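Section 3: Using the felt-topped table
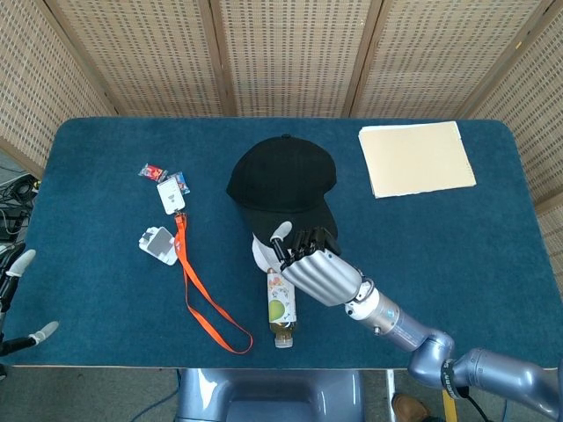 3.1 Before you start

The table is supplied with the felt already fixed to the top and the border trimmed along the edge. Do not lift the border to check underneath. If it has come away in transit, contact Dristgate before use.

You will need a soft clothes brush, a clean white cloth and a shallow tray. The tray is not supplied.

3.2 Placing the table and divider

1. Put the table on a level floor, at least 400 mm from any radiator.

2. Stand the folded divider behind the table and open the centre panel first, so that it runs straight along the back.

3. Bring the left and right panels forward until they angle in round the far end of the table. Do not open the divider out flat, as it will not stand up by itself.

4. Check that the feet of all the panels touch the floor. On thick carpet you may need the Landum foot pads (part 874).

Note: The woven panels are for screening only. Do not hang coats or bags from them.

3.3 Setting out everyday items

The table is meant for the small things people put down when they come in or sit down to work: a cap, a badge, a bottle of tea, a couple of sweets. The felt stops them sliding, but it marks more easily than a bare top.

1. Brush the felt in one direction and leave it for a few minutes before putting anything on it.

2. Put caps down crown up with the brim towards you. A cap left on its crown will lose its shape over time. Dark caps pick up lint from the felt, so brush them before wearing.

3. Lay badge holders flat, with the lanyard coiled beside them. Do not leave a lanyard hanging over the border, where it can catch on a sleeve and pull the badge to the floor.

4. Keep wrapped sweets together on one side, away from direct sun. Unwrapped sweets must not be put on the felt.

5. Stand drink bottles in the tray. If a bottle has to lie on its side, tighten the screw cap first and make sure nothing heavy is resting on it.

CAUTION: Tea and fruit drinks will stain the felt. Never lay down a part-full bottle unless the cap is fully closed.

3.4 Spills

1. Remove everything from the table.

2. Blot with the white cloth, working from the outside of the spill inwards. Do not rub.

3. Dab with cold water and blot again. Repeat until no colour comes off on the cloth.

4. Leave to dry overnight. Do not use a hairdryer or an iron.

If a mark remains, use Clalell felt cleaner and test it first near a corner. Bleach will take the colour out of the felt and is not covered by the guarantee.

3.5 Regular care

Brush the felt once a week. Wipe the border with a damp cloth and dry it straight away. Every 31 days, fold the divider away and dust the square openings with a dry paintbrush. Do not wet the weave.

For replacement felt, see Section 5.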